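Moving the returns desk out of the lobby, yes or no?
Posted 2020-08-28 in Building Management, Small Offices

flarkell_floor2
Our landlord wants to shift the Gisler parcel desk from the lobby up to the second floor. His theory is that fewer strangers will wander in. Mine is that they will wander in anyway and then also use the elevator. Has anyone lived through this?

mwidmer
We did it last December. The lobby got quieter. The stairwell got much louder. I spent two weeks directing people holding lampshades.

Put up signs before the move, is my advice, and put them where people stop walking. We had 14 of them by the end and the only one anybody read was taped to the elevator button.

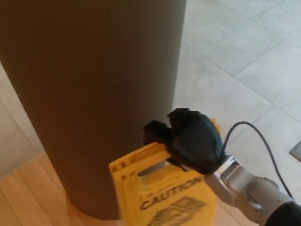
The other thing is the hours. Ours went from all day to mornings only, on the grounds that upstairs had "real work" to do. If your landlord hasn't mentioned hours yet, ask him in writing.
Mechthild Widmer

suleo_steve
Disagree on signs. People don't read them at any height. Get lockers. We pay 96 a month for a bank of them and I haven't spoken to a courier since spring, a silence I recommend.

flarkell_floor2
96 for how many doors?

suleo_steve
Enough for us. There are 2 big ones and they're always full of the same guy's bicycle parts.

S. Rainer
Lockers are fine until the keypad dies on a Friday afternoon. Ask me how I know. We were quoted 3000 to replace the unit and the tenants voted to go back to a shelf and a clipboard. The clipboard has yet to need a firmware update -- though the pen does go missing.
Selina Rainer

suleo_steve
A shelf is just a locker with no door and more theft.

S. Rainer
One missing package in all that time, and it was a calendar.

mwidmer
Steve, your lockers don't do returns, do they? The original question was returns.

suleo_steve
They do not. Fine. Keep it in the lobby.

flarkell_floor2
Thanks all. I've emailed him about the hours. He replied "what hours?"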